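Search this guide
Search
Enter keyword

VAKORA ROBOTICS CLUB – TWO-ARM BENCH SET-UP GUIDE
Section 4: Setting up for the cylinder task

Revised 03/01/2020, H. Nowakowski. Replaces the loose sheets in the binder. Chuck those out please.

Read Section 3 first (power and e-stop). If you haven't been signed off on Section 3 you don't run the bench, you can watch and do the log.

4.1 What you need

Bench key, from the hook inside the grey cupboard.
Club laptop, charged, plus its charger.
Tub of metal cylinders.
Small parts bag (bands, loops, felt dots).
Log book and a pen that works.
One partner. Always two people on the bench, one driving, one on the stop button. No solo runs, even for "just a quick check".

4.2 Before power

1. Look over the frame. Wiggle each corner. If anything moves, snug the bolts with the 5 mm hex key. Don't gorilla them, the threads in the extrusion strip.

2. Check both arm bases the same way. A loose base feels fine at slow speed and then throws every position off once you speed up. We lost most of a February meeting to this.

3. Follow every cable with your hand from the arm to the board. Look for pinches at the frame and at the elbow joints. Cable under tension = reroute it now.

4. Wipe the tabletop. Dry cloth only, no spray. Sticky spots make the cylinders drag and the log looks like a gripper fault when it isnt.

5. Clear your bags and coats away from behind the bench.

CAUTION: Hands off the arms when power comes on. They can twitch to find their hold position. Hair tied back, lanyards off, sleeves pushed up.

4.3 Power up and home

1. Person on the stop button says "ready" out loud. Driver waits for it.

2. Bench power on. Wait for both arms to go stiff. Should take a few seconds.

3. Open the Gradmont control panel on the laptop. Pick profile VAKORA-2ARM. Not VAKORA-OLD, that one has the wrong joint limits and will drive the left wrist into the table.

4. Check the baud box reads the same on both tabs. If one tab is blank, unplug that arm's USB, count to five, plug back in.

5. Home LEFT first. Let it finish. Then home RIGHT. Never both together, their home paths cross over the middle.

6. Open and close each gripper once, nothing in the fingers. Listen for clicking. A click on closing usually means the finger screws are loose.

Note: left and right always mean the arm as seen from the stop button side. If you are standing across from it your left is the wrong left. Say the name of the arm, don't point.

4.4 Laying out the cylinders

The layout for the spring challenge is a trail and a pair. Flat tops up, all standing. The trail wanders on purpose so the program can't just step along a straight line and get lucky.

1. Park both arms high, grippers open, clear of the lower half of the table.

2. Place the trail first, working toward yourself. Leave about a finger width between cylinders. Zigzag is fine, touching is not.

3. Place the pair to the right of the top of the trail.

4. Put the loop out flat on the wood, away from the cylinders. It's the bonus pick and counts only if the cylinders are finished first.

5. Both people check the layout against the card. Then hands out.

6. Driver jogs the left arm in over the group, gripper pointing down, and stops short. The right gripper waits on its own side, fingers open, facing in. 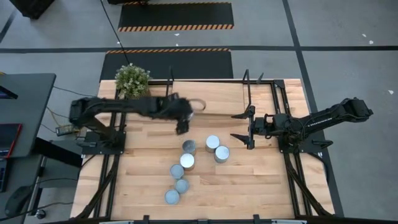

Fig. 4-1. Left gripper over the group, right gripper open on its side.

If the left gripper sits off to one side of where you sent it, don't nudge the cylinders to suit. Back out, re-home, go again. Moving the parts to match the arm is how we ended up with three weeks of rubbish data last year.

CAUTION: Never straighten a fallen cylinder while an arm is over the group. Stop, park, then reach in. Yes every time. Yes even if it's right at the edge.

4.5 Speed and force settings

Speed cap for practice: 800. Type it in, don't use the slider, the slider jumps.

Speed cap for timed runs: 4000. Only after a clean practice run on the same day with the same layout.

Grip force: start at 115 for cylinders. If they slip go up in small steps and write down each one. Over 281 the fingers start to bow outwards at the tips and the part shoots out sideways. Hard limit for us, doesn't matter what the panel lets you type.

Loop: lowest force that will hold it. It squashes flat and pops out if you squeeze.

Note: these numbers are panel units, not mm/s or newtons. They don't carry over to the Desarico arm in the other room, which has its own sheet.

4.6 First practice run

1. Load program CYL-TRAIL. Check the date on the file matches the log.

2. Step mode ON. One move per key press.

3. Step through the first pick only. Watch the fingers come down either side of the cylinder – if one finger is going to land on the flat top, stop there.

4. If the fingers are centred, close, lift a little, hold for a slow count of three, put it back down.

5. Do the same for the last one in the trail. If the first and the last are both good the ones between usually are.

6. Step mode OFF. Run the trail at practice speed.

7. Run the pair. The right arm does the pair in the standard program. The left has to be parked before the right moves in. The program checks for this but you check too.

8. Log it: program name, speed, force, cylinders dropped, who drove, who was on stop. Drops go in even if you think it was the table's fault.

4.7 If it goes wrong

Arm stops part way, red bar on panel.
Joint limit. Clear the error, jog the arm back the way it came. Don't press resume.

Gripper closes but the cylinder stays put.
Too high. Lower the pick height one step. Check the finger pads haven't slid up.

Cylinder tips on release.
Letting go before it's down, or opening too fast. Lower the place height first, then slow the open.

Both arms stop together.
Collision guard. Means they got inside each other's zone. Park the right one first, then the left, by hand jog, slow. Write it up.

Arm drops when power goes off.
Normal. That's why we park before shutting down, see below.

Panel freezes.
Stop button. Then restart the panel. Do not go looking for the mouse while an arm is still moving.

Burning smell, hot motor, anything sparky.
Stop button, power off at the wall, get Hanna or the supervising teacher. Bench is closed till one of them has looked at it.

4.8 Shutting down

1. Program stopped, step mode back ON for the next crew.

2. Park LEFT then RIGHT, low park, so they have nowhere to fall.

3. Cylinders in the tub, loop in the bag. The tub goes back with the lid on.

4. Bench power off. Stay on the stop button until both arms have gone limp.

5. Close the panel properly, save the log file to the Falcão folder. That's the team folder for this challenge, do not make a new one called Falcao without the squiggle. We have four already.

6. Laptop on the charger. Key on the hook.

7. Sign the book, both names.

4.9 Notes for drivers going for timed runs

You need three clean practise runs in the log before Hanna will sign your card. Clean means no drops, no resets, no hands in. Swapping partners between runs is fine and a good idea – everyone should know both jobs.

On the day, the judge sets out the cylinders, not you. Trail can start further left or further down than you're used to, so don't hard code the first position. Use the teach step and give yourself time for it.

You get one re-home during a run. Use it early if something looks off. Crews sit on it and then run out of clock.

Bonus loop: worth trying only if you have the full set done. Practise it separately, left arm, fingers nearly closed before you come down.

Questions or corrections, pencil them in the margin of the binder copy and put your initials so I can find you. Section 5 covers changing the finger pads.

Related sections
Section 3: Power, stop button and sign-off
Section 5: Changing finger pads
Section 6: Teach step and saving positions
Desarico arm: single arm quick sheet
Log book: how to fill it in

Contact: Hanna Nowakowski, bench lead | © Vakora Robotics Club | Back to top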